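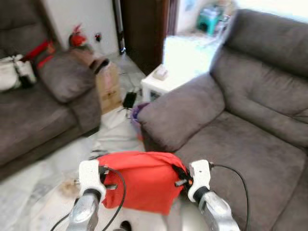
Monday, gripper comparison, bag handling

Ran the Kendau fingers on both arms against last week's Kavstead set. Same arms, same controller, head camera left where it was. Task is the soft bag: take it by both sides, lift, hold, put down. 7 tries per set.

Kavstead: 4 clean, 3 dropped on one side. All three drops were on the strap side, where the finger closed on the clip and the fabric slid out from under it.

Kendau: 6 clean, 1 dropped. The fingers are blocky and I expected them to be worse on thin cloth. They bunch it up and then hold it. Closing force limit at 50 per cent for both sets. Tried one at full force afterwards, not counted, and it left a crease and no better hold.

Cables. The loop on the left is longer than it needs to be and swings when the forearm turns inwards. Right one arcs out wide on its side. Neither caught on anything today but I don't want them like that near the sofa arms. Nisreen Haddad has the short clips from Teditz – ask her for a few before the next run.

Camera: the red bag is easy to pick out against the pale floor. Exposure drifts when the doorway is in view, the next room is much brighter. Fixed it at the lower setting from try 3 onwards. Tries 1 and 2 are usable but lighter.

Controller counter is past 2,000 close cycles on the right gripper. No play in the fingers that I can feel. Collar screws checked on both.

To do
– repeat with the bag part filled
– same again with the strap tucked in, both sets
– send the force logs to Wickramasinghe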